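Meriem Zerouali has tested water for small rural suppliers for 20 years, and most of the complaints she receives concern taste. The cause is usually in the building.

“People blame the treatment plant,” she said. “The plant's sample is fine. Then you take one from the kitchen tap and the copper is well up.”

Her method is a paired draw. The first sample is taken after the plumbing has stood overnight, the second after the tap has run for 5 minutes. If only the first is high, the metal is coming from the fittings. If both are high, she moves back to the meter.

At Tiltau, where she worked through January, the supplier had logged 859 connections and replaced none of the older brass valves. Zerouali asked for 200 paired draws. The supplier offered fewer, and she declined the job until the number was restored.

“A small set gives you an average,” she said. “I needed to know which streets.”

She does not recommend jug filters as a first step. Running the tap costs less – and the flushed water can go on the garden.

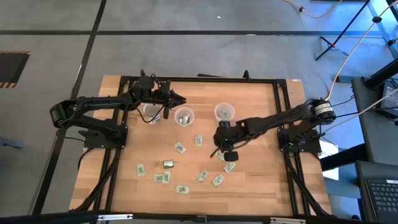
Darragh Flanagan wrote in to say that flushing is poor advice for anyone on tank water in a dry year, and that he would sooner see the valves replaced at the supplier's expense.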